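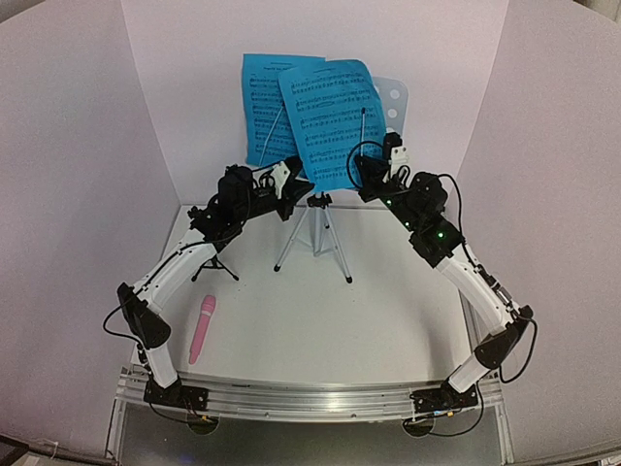

Ticket 629 — sheet music PDFs print with bottom staff missing
Opened by: Heather Gunn
Assigned: Siu-fong Chu
Priority: normal, rehearsal packs due end of August

9:20 Heather: Second violin parts from the Mimer library come out with the last staff chopped. Screen looks fine. Only on the Pennington printer, upstairs. Downstairs one ok.

9:41 Siu-fong: Which paper size? Check print dialog, not the printer panel.

9:48 Heather: Dialog says Letter. Panel says A4. Changed panel to Letter, same thing.

10:15 Siu-fong: Restart the print queue pls. Also try "fit to page" on one part only, don't send the whole set.

10:32 Heather: Fit to page works but notes are tiny, the violas will complain. Queue had 371 pages stuck in it from last night, cleared those.

11:05 Siu-fong: Got the file. Page is taller than Letter, scanned that way. Driver upstairs is old and crops, newer one scales a bit. Pushing update now.

11:30 Heather: Updated. Now it wont print at all — "tray 2 mismatch".

11:34 Siu-fong: Expected. Tray 2 resets to A4 after the update. Set to Letter, hold OK until it beeps.

11:52 Heather: Beeped. Last staff is there, size readable. Ran 20 pages, all good. Doing the rest after lunch, almost 500 to go.

1:10 Siu-fong: Leaving open til the full set is out. Will re-export the tall scans seperately.

Status: pending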